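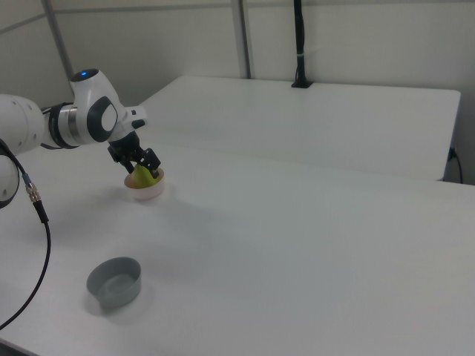 Two of our bowls on the white tables: the gray one and the small pale one.

About Skistenow

Skistenow is a small company for simple bowls. We sell to households, to schools and to a number of cafés, and we try to keep our collection small enough that every customer can know it by heart. At the moment there are two families, Wellis and Choo. Wellis is the low gray bowl, for soup, porridge or salad. Choo is the little pink one, which many people use for a single fruit, for nuts, or for the keys in the hall.

The company was started by Frans Dierckx in the back of his parents' shop. He had bought 200 bowls from a factory that was closing, and he wanted only to sell them and then return to his old work. They were gone before the summer. People came back and asked for the same bowl again, and he had to explain that the factory did not exist anymore. So he learned how to have it made. The first Wellis was too heavy and the second one did not stack well. The third is the one we sell today, with only one small change to the foot.

Now we send out 2,000 bowls in a good month, and 40 shops have them on the shelf. Our office and our storage are in the same building, on the same floor. We believe that a bowl must be looked at with something in it. A bowl that looks generous in the catalog can be too narrow for a pear. For this reason we discuss the sizes, sometimes longer than is necessary.

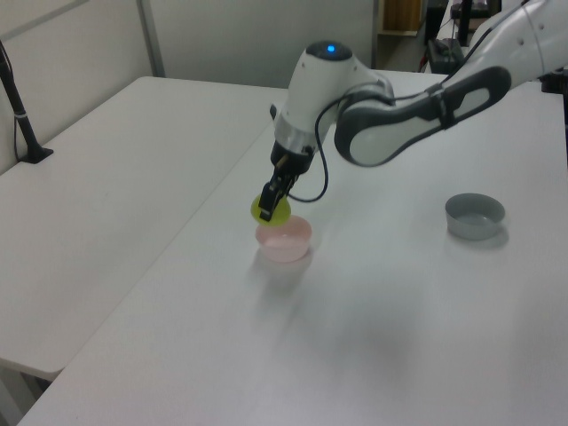
Griet Martens wrote to us in January that she had used her Choo every day for her children's afternoon fruit, and that she would like the same bowl one size larger, "but please do not change the color, my youngest will notice." We receive this kind of letter often and we read all of them. The larger Choo is on our list. We have not decided on the height of the side, and we prefer to wait one more season before we sell something that we will want to correct afterwards.

How we work

We do not follow the fashion of the year. The colors stay the same, so that you can replace one bowl after a long time and it will still match the others on your table. If a bowl arrives broken, please send us a photo of it and the order number, and we will send a new one. You do not need to return the pieces.

Our boxes come from Flovex, and they are made to the size of the bowls, with paper between them. Please keep the box if you have the space for it. It is very practical when you move to another house.

Visitors are welcome in the morning, after nine o'clock. Please write to us first, so that somebody can open the door and prepare the coffee. You can hold the bowls, compare the sizes and buy directly from us at the same price as in the shops. 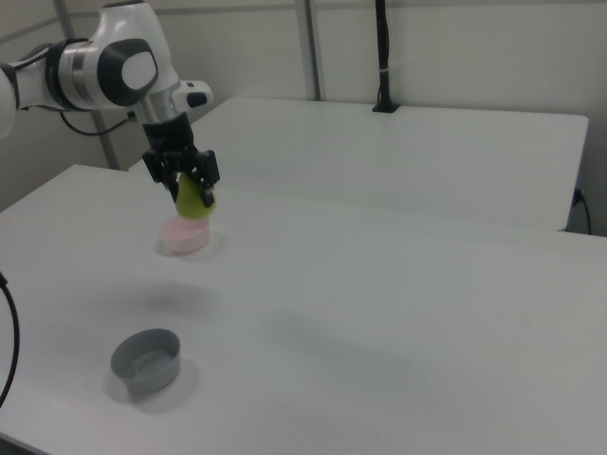

Pink at the back, gray in front, and something yellow-green above the pink.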